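Niltcombe Neighbours Help Pages
Settling in, papers and family

Question

Sponsoring my mother while my own name is different on two papers

Posted by Radu Anghel, May 23, 1999

Hello to all. I hope I am writing in the correct section, if not please move it.

I am a permanent resident and I have lived in Niltcombe for five years. I want to sponsor my mother, who is a widow and lives alone in our village. She is in good health and she wants to come, although she says she will miss her hens. I have the forms and I have started to fill them out, but I am stopped at the second page because of a problem with names.

My birth certificate says Nistor as family name. This was the name of my mother before she married. My parents were not yet married when I was born, so the clerk wrote her name. They married when I was three and after this everybody called me Anghel, at school, in the army, and in my passport. There was never a court paper about it, or if there was one, my mother does not know where it is. The clerk simply wrote a small note on the side of the register at the village hall, and this note does not appear on the short certificate which I brought with me.

When I came here I used only the passport, so all my papers from this country say Radu Anghel. Nobody asked me for the birth certificate at that time. But now I must prove that I am the son of my mother, and the only paper which proves it has another family name than mine.

My questions are the following:

Do I need to change something officially before I apply, or is it enough to explain?

Should I write Nistor in the box "other names used"? I never used it myself, so I am afraid to write something false. I am also afraid to leave it empty.

My mother's papers are all with Anghel now, except her own birth certificate. Does she need to send her marriage certificate also, even if my father is no longer living?
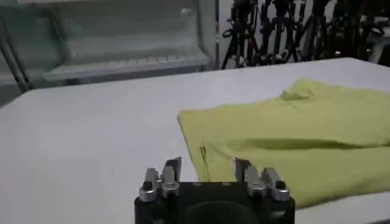 I phoned the information line two times. The first person told me to send everything and let the officer decide. The second person told me that an application with names that do not match will be returned, and that I will lose months. I wrote down both answers with care and they cannot both be right. I do not want to pay a lawyer if it is a simple thing, but I will pay if it is not simple. The processing fee is already a big amount for us and I would not like to pay it again.

I would be thankful for an answer from a person who has really done this. Please excuse my English, I check every sentence in the dictionary but some mistakes remain.

Radu

Answer 1

From: jurow

just put both names. they see this all the time. my wife's cousin had three spellings on her stuff and she got in fine, took a while tho. don't waste money on a lawyer

Answer 2

From: Jeanie Pringle

Hello Radu, and please don't worry about your English, it is clearer than the form is.

I helped out for a good while at the newcomers' desk in the Cirkness library, and I sponsored my own father-in-law, whose papers were in a much worse state than yours. I am not a lawyer and the rules get changed, so check what I say against the guide that came in your kit. It should have the date of the edition printed on it. Make sure you have the current one, as an old edition is a very common cause of things coming back in the mail.

On the "other names" box: yes, write Nistor. The box is asking for names you have been known by, and the name on your birth certificate counts even if you were a toddler when it stopped. You are not claiming you signed cheques with it. Leaving it blank is the thing that looks odd, because the officer will have your birth certificate right there beside the form. If there is a line for explanation, put "name at birth" and leave it at that.

On changing something officially: I wouldn't start a legal name change here. You would be changing your name to the one you already have, and you'd end up with a new paper that has to be explained along with the others. What you want is the long version of your birth record from home. You mention a note in the side of the register. That note is the link between the two names, and it is worth more to you than any letter. Many countries will give a full copy of the register entry, with the notes included, if you ask for it by the right name. Your consulate can tell you what it is called and whether your mother can pick it up herself at the village hall. She probably can, and it will likely be quicker than you asking from here.

When it comes, have it translated by a certified translator, and tell the translator to include the note and any stamps. I have seen translations that left out the handwriting because it was hard to read! Keep the original at home unless they ask for it, and send a certified copy if the guide allows that.

On the marriage certificate: send it. It shows your mother going from Nistor to Anghel, and it shows her married to the man whose name you took. Your father having passed away doesn't change that, but include the death certificate too, as they will want proof that she is widowed in any case. I'm sorry about your dad.

Then write a statement, one page at most, plain and in order. Something like: I was born under the name Nistor. My parents married when I was three. From then on I was registered as Anghel, as shown by the note in the register. All my papers since then are in that name. Sign it in front of a commissioner of oaths or a notary. A notary's fee for one signature is small, and at our library there was often someone who did it for nothing, so ask at yours.

As for your two phone calls, I think they were answering different questions. The first one was assuming you'd explain the names, and the second one was assuming you wouldn't. An application gets returned when something is missing or unsigned. A difference in names that is explained and backed up with papers mostly gets read like anything else, though they may write and ask for more.

Photocopy every page before it goes in the envelope, and send it by registered mail.

I would only see a lawyer if the village hall says there is no note in the register after all. Then you have a real gap and it's worth paying for an hour of advice. Legal aid in Cirkness used to have a walk-in afternoon for immigration matters. I don't know if it has survived the cuts.

Comment from Radu Anghel

Dear Mrs. Pringle, thank you very much, this is more than I hoped for. I telephoned to my mother and she will go to the village hall to ask for the full copy. She remembers the clerk, he was in school with my father. I did not know that the side note must be translated also, I would have forgotten this for sure.

Thank you also to jurow.

Answer 3

From: stillwaiting_444

Adding to what Jeanie wrote. Look at your income figures before you send the fee. For parents they want to see that you earn above a certain line for your family size, and your mother counts in the family size even though she isn't here yet. We missed that and were refused on the income and not on the names, which we'd spent the whole winter fixing. Our names were worse than yours, by the way, two alphabets.

Also her medical has a time limit on it. Don't let her book it too early, wait until they send the instructions. My aunt had hers done early to be helpful and had to travel to the city and do it all over again, roughly a day each way on the bus.

Does anyone know if the office in Niltcombe still takes forms over the counter or is it only by mail now?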